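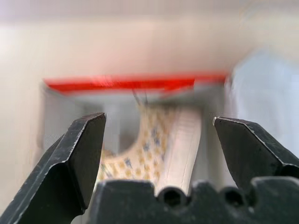

The material, cream with the little blue and mustard print

Help! How do I get creases out of a printed cotton tablecloth without wrecking the print?

I picked up a tablecloth at the Prukier outlet in October. Cream or beige background (depends which lamp is on), small blue and mustard-yellow motifs all over it in a sort of grid. I love it. But it came folded into a tiny square and the fold lines will not leave. I've washed it once on cold and hung it over the back of a chair overnight, and you can still see every fold when it's on the table.

The tag says 100% cotton and "warm iron" and that's all the help I get. My iron is an old Rornetti with one dot, two dots and three dots, and I'm scared of the three dots. Last year I melted the print on an apron and it stuck to the iron, so I'm a little gun-shy. Do I iron it damp? On the back? Is it worth buying a steamer? I have people coming for dinner and would like it to look less like a road map!

3 answers

Answer 1 (marked as helpful, 32 votes)

Damp and on the back, yes. Don't wait for it to dry all the way - take it off the line while it still feels cool to the touch, or if it's already dry, spritz it with water, roll it up like a sleeping bag and leave it for an hour or so. Then iron it face down on two dots. Cotton can usually take more heat than that but the print might not, and your tag says warm anyway.

Try a corner first, one that hangs down where people's knees go. If the iron drags or you smell anything weird, stop and go down a dot. Your apron probably had a rubbery kind of print sitting on top of the cloth. Run your fingernail over the tablecloth: if you can't feel the pattern, the color is most likely in the fabric and you have a lot less to worry about.

For the stubborn folds I lay a damp dish towel over the line and press straight down for a few seconds, lift, move along, press again. Sliding back and forth just stretches it and then you've got a wavy edge for life (ask me about my curtains).

And don't fold it up again afterward! I roll mine around a long cardboard tube from wrapping paper.

Answer 2 (5 votes)

I have the Clodar handheld steamer and it's great on shirts, so-so on tablecloths. Gets rid of the little wrinkles but the hard fold lines from the package are still there unless you go over them forever. Wouldn't buy one just for this.

Answer 3 (0 votes)

just put the plates on the folds lol

Comment from the person who asked: Did the fingernail test and can't feel a thing, so I went for it on two dots with the dish towel trick. One line down the middle is still a bit visible but the rest is flat. Putting the salad bowl on that one, so thanks to answer 3 too.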